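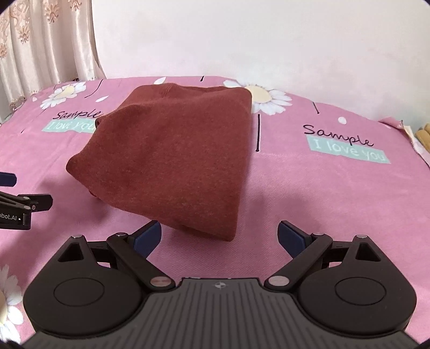

2020-03-19

I gave up my last celebrity magazine subscription in February, and I've been meaning to write down why. It wasn't a protest. The renewal notice came, the price had gone up again, and I noticed I had two issues on the kitchen counter I hadn't opened.

I've read gossip magazines since high school. My mother bought them at the checkout and hid them under the bread, and I read them after she did. Later I bought my own. When I moved out of the apartment on Brutlow Street I had 264 of them in boxes, and I paid to have them moved, which I'm still a little embarrassed about. They went to recycling the year after.

What I liked was the slow pace. A couple would be "spending time apart" for one issue, "working on things" the next, and by the fourth or fifth week there'd be a statement from a publicist. You had seven days to think about it. My coworkers at Lukard all read the same ones, so there was a lunch table conversation every Thursday when the new issue showed up in the break room.

Now a story is over before the magazine is printed. An actress takes off a ring, the photo is up by noon, her rep denies it by two, and by dinner she's posted something herself. The magazine comes out eight days later with the ring on the cover and a big yellow question mark. I already know the answer. Everyone does.

So I tried the gossip sites. The one I stuck with longest was Kondent, mostly for the comments. Some of those threads are better than the posts. There was one about a TV host's second wedding that ran to 1,438 comments, and I read almost all of them over a weekend. Half were arguing about the cake. A person who claimed to have catered it showed up near the end and said there were no nuts in the frosting, and that started it up again.

But I don't enjoy the blind items, and the sites run a lot of them now. "Which former sitcom star is hiding a big secret?" I don't know, and the people guessing don't either. The old magazines made things up too — I'm not claiming otherwise — but they at least put a name on it and risked a letter from a lawyer.

I still pick up a copy at the Lytvynenko newsstand if I'm taking the train. The crossword is easy and I like the page where they compare two people in the same dress. I always pick the one who loses the reader poll.

The subscription money is going toward a streaming service for now. I'm on season three of a show I stopped watching years ago when the leads broke up in real life.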